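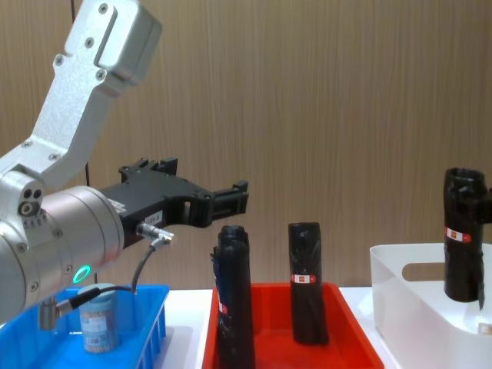 Blauer Kunststoffkorb mit geschlitzter Seitenwand, darin eine Dose mit hellblauem Deckel.

Behälter am Arbeitsplatz sortieren

Körbe mit geschlitzter Wand eignen sich für Dosen und verschlossene Packungen. Für Schüttgut und Kleinteile unter 7 mm sind geschlossene Behälter vorzusehen.

Dosen aufrecht einstellen, Etikett nach außen. Zylindrische Gebinde kippen beim Verschieben leicht, daher den Korb nicht nur mit einer einzelnen Dose in der Mitte belegen, sondern an der Wand anfangen. Beladung je Korb bis zu 4 kg.

Mehrere Behälter nebeneinander stellen, Abstand 3 cm, damit der Rand von beiden Seiten greifbar bleibt. Wer Wollen-Einsätze verwendet, braucht 300 mm Stellbreite pro Korb.

Reinigung: Schlitze mit schmaler Bürste und lauwarmem Wasser, kein Scheuermittel. Vor dem Einräumen vollständig trocknen lassen.

Zusammengestellt von Nurhan Uysal, Stand Januar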